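Robot Systems in Practice, course handout
Unit 6: Faults that do not stop the machine
Durkomby Technical Program, version of 9 Mar 2024

In the first units we studied faults which the controller reports by itself: overcurrent, lost encoder, emergency stop. Today we study the other kind. The robot finishes its program, the log is green, and the part is in the wrong place.

The case is from the two-arm cell in Visville. The left arm must pick a block, and the block must go into a tray with a recess. Out of 182 runs, 43 ended with the block resting on the rim of the tray. The controller reported all of them as complete. 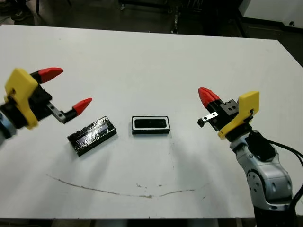 Why did the controller report success when the block was not seated?

The program checked only that the gripper had opened at the target position. It had no check of the block after release, so a block on the rim and a block in the recess gave the same result.

6.1 Finding the cause

The first idea of the team was the camera calibration. They repeated it and the fault stayed. The second idea was the grip force. More force made the result worse, and this was the useful hint.

When the fingers closed, the block turned a little between the two tips. A tapered tip touches a small area, and a block with an uneven surface can rotate around this contact. The planner did not know about the rotation. It moved the gripper to the correct pose, but the block was no longer in the pose which the planner assumed.

A second cause was found in the Pladlow log of tool offsets. One finger had been changed in August and the offset of the old finger was still in use. The difference was 2 mm. Alone it would be inside the tolerance of the recess, but together with the rotation it was not.

6.2 Safety during the search

In 19 of the failed runs, somebody reached over the table to correct the block by hand while the arms were still enabled. Please understand that this is the serious part of the case. A small placement fault had made a habit, and the habit put hands between two grippers.

Rule for our laboratory: first press the stop, then wait until both arms show the disabled state, then reach. A paused program is not a disabled arm - it can continue from another terminal.

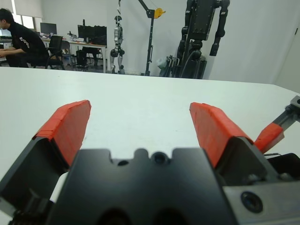 Fig. 6.2. Gripper with the fingers open over the table.

6.3 Corrections made

- Offset measured again after every change of finger, and written in the log with initials.
- Camera check after release. If the block is above the rim, the run is marked as failed.
- Lower closing force, and a short pause before lifting.

Homework: read chapter 4 of the Sitthichai notes and write one page about a fault of this kind from your own project. Say which signal was missing and where you would measure it.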